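Plultau

README for the props and layouts, version 2

Hello, and thanks for opening the readme first. Plultau is a collection of small toys set out on a gridded sheet, put away, set out again somewhere else, and written down each time. The first version lived in a folder called Juhl, so if you find that name in an old path, it's the same stuff with fewer pears.

What you get

layouts.csv has one row per layout, 200 of them
placements.csv has one row per object per move, 1561 rows at the moment
props.csv has the 9 props, with their short names and colours
notes.txt is my running diary, typos included

Everything is plain text with commas. I did try semicolons for a while (Skumura, the little spreadsheet thing I use, prefers them) but I've converted the lot back.

The props

Foam cubes first. I love these. They're light, they have soft edges, and they sit where you put them. The yellow one is properly lemony, and the orange one is more of a peachy salmon colour, whatever it said on the bag. I've called it "orange" in every file and I'm sticking with that, so please don't go hunting for a second cube called "coral". In version 1 I had both words in there and caused myself an entire Sunday of find and replace.

Then the toy fruit. The pear is my favourite: squat, golden yellow going into a big red-orange blush on one side, with a short brown stem on top. The blush is really handy for the turn column, because you can tell at a glance which way round the pear has been put down. I count the stem end as the top even when the pear is lying over.

There's dark wire mesh in the kit as well, entered as "mesh". It goes over the grid, and you can still see the lines between the wires if you're patient. It gets its own rows in placements.csv just like the fruit does, so filter on the prop column if you only want toys!

The surface

One white sheet, printed with dark squares, laid flat on a white table with a pale wall behind. The wall has a few scuffs and specks, and I've stopped worrying about them. I had grand plans for a painted backdrop and then remembered I'd have to paint it.

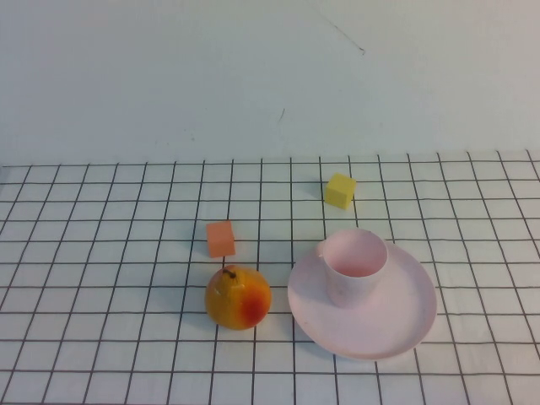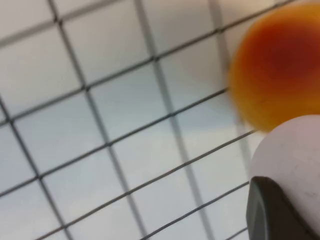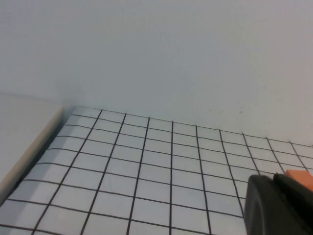

The grid sheet, in three views.

How the squares are named

Columns are letters and rows are numbers, starting at the front left corner as you stand at the table facing the wall. If a thing sits across a line, like the yellow cube does in the first picture, it gets both squares with a slash between them, lower letter first. I don't do fractions. I did fractions for one evening and the notes from it are unreadable.

Squares near the wall look squashed when you're sitting down, and it is very easy to be a row out back there. If a placement looks daft to you, check the row before you check anything else (and then tell me, please).

"Touching" means touching. "Close" means less than half a square between two things, judged by eye. I know that's a bit loose. The orange cube and the pear end up as "close" an awful lot, mostly because I like how they look together.

How a layout gets made

I pick the props out of the box without looking, put them down wherever there's room, and write the starting squares. Then things get moved, one at a time, and each move is a row. At the end it all goes back in the box. Layouts aren't balanced in any clever way, so you'll find the front half of the sheet is much busier than the back. My arms are only so long.

Things I know are wrong

Turn is blank for the cubes in the early layouts. A cube is a cube, I thought, but the yellow one often sits at a slight angle and I wish I'd noted it.

Some rows say "fruit" where they should say "pear". I'm fixing those as I come across them.

The colour names in props.csv are mine, by eye, in daylight. Don't match paint to them.

notes.txt refers to "the Prillance box" here and there. It's the name on the storage box I keep the props in, nothing more exciting than that.

Using it

Use it for whatever you like: counting games, teaching somebody how tables and coordinates work, sorting exercises, stacking puzzles. A mention of Plultau would be lovely. If you build your own set with different toys, keep the column names the same and the two should join up without any fuss.

Still to do

Finish the pear rows. Fill in the missing turns where the notes let me. Add a proper key to the square names, with a little drawing. Maybe a second sheet with bigger squares, if I can find a printer that'll take it. I'm hoping to get most of that in by November.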